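What the arm has changed at our sorting benches

I have worked at Gerkis for 17 years, most of them at the returns benches. Returns is where mixed boxes of household goods come back from shops and somebody has to take out each item, look at it and put it where it belongs. In December the firm put a robot arm on one of the benches to do part of that. I want to set down what it has changed for the people there, as most of what I read on the subject is written by people selling arms or by people who have never stood next to one.

The first thing is that no one lost a job. There were four of us on the line before and there are four now. Management said so at the start and has kept to it so far. I give them credit for that, but I would like it in writing. Poul Ketilsson asked for exactly this at the spring meeting and was told that circumstances change. They do, and a written promise is meant for when they do.

The second thing is that the work is less tiring for the back and more tiring for the head. Bending into a bin all shift is bad for you. I have had two spells off with my shoulder and I don't miss the lifting. But the person on the arm's bench now spends the day watching for trouble. You wait, you clear a jam, you put a piece back where the arm can get at it, you wait again. Oddur Dalsgaard did three weeks of it without a break and asked to be moved. He is a patient man. He told the shift manager he would sooner carry boxes.

The answer we came to was to rotate. Each of us does half a shift on the arm and half on the hand benches. It was Elango Marar's idea and it took two months to get agreed, mainly over pay. The arm's bench had been put in a higher band, so sharing the bench meant sharing the money. In the end all four of us were moved up. I think that is fair. If a job needs training, pay everyone who has had the training.

Training was the weakest part. The supplier, Hamada, sent a man for a day and left a folder of 21 pages. The folder tells you how to start the arm and how to stop it. It says very little about what lies between. We have learned that part ourselves, and passed it on at breaks, and for a long time none of it was written down. Bjarke Hjaltested has now begun a notebook that stays at the bench. It should count as paid work, and at present he fills it in on his own time.

I would also say something about pace. On the hand benches you set your own speed within reason, and you slow down after lunch like any normal person. The arm keeps its speed, and the temptation upstairs is to measure everyone by it. We had a chart on the wall for a while with the arm's figures next to ours. It came down after we complained, and it should stay down. A person who is sorting is also noticing things, such as a cracked lid or the wrong label, and no column on that chart had room for it.

None of this makes me an enemy of the machine. I would not go back to four people bending over bins. What I want is for the next one to be talked over with the line before it is ordered. We could have told them in an afternoon where it should stand and which goods to start it on. They asked us after it was bolted in.

Bjarke Blöndal, July 2020 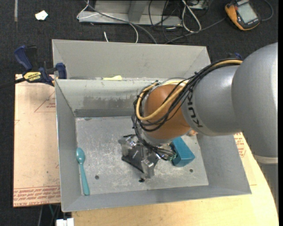
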